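Batch Renaming Should Be Boring

Most file renaming programs for Windows are judged by the number of tokens they support. Rollbridge lists 38 of them on its download page. I have used it for two years, alongside Trindale and the older Voltley, and I have come to think that the token count is the least useful figure a developer can publish.

A batch renamer has one job that matters: it must show the user the full result before anything is written to disk. Rollbridge does this in a small pane that holds 10 rows. If you load 3,244 files, you see the first 10 and scroll for the others. Name conflicts are marked in red, but the pane has no filter for them. A conflict in row 2,000 is found when the program stops there, with the rows before it already renamed.

Trindale handles the same situation better. It checks the whole list first and refuses to start if two files would end up with the same name. The check adds a few seconds on a network drive. Several reviews count this delay as a fault. I don't agree. A rename that stops halfway leaves a folder with two naming schemes in it, and sorting that out by hand takes an afternoon.

Undo is the second point. Voltley keeps a log of the last seven operations as plain text, with the old name and the new name on each line. The log survives a restart. Rollbridge keeps its undo list in memory and drops it when the window is closed. There is an option to save it, on the third tab of the settings dialog, and it is off by default. It should be on.

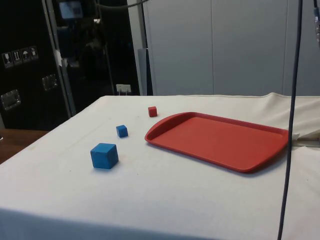
The default sort order also deserves more attention than it gets. Windows Explorer places "file2" before "file10", and most users expect a renamer to do the same. Rollbridge sorts by character code, so "file10" comes first. Add a counter token to that list and the sequence is wrong from the second file on. The setting to change this is called "Logical compare", a name that means very little to someone who has never had the problem.

I would like to see the Srithong build of Rollbridge, a fork that appeared in October, merged into the main version. It adds a conflict filter and leaves the tokens alone. The installer is larger by up to 7 MB, a fair price for a list that can be checked. Until then I use Trindale for anything on a shared drive and keep Rollbridge for folders I have already copied elsewhere.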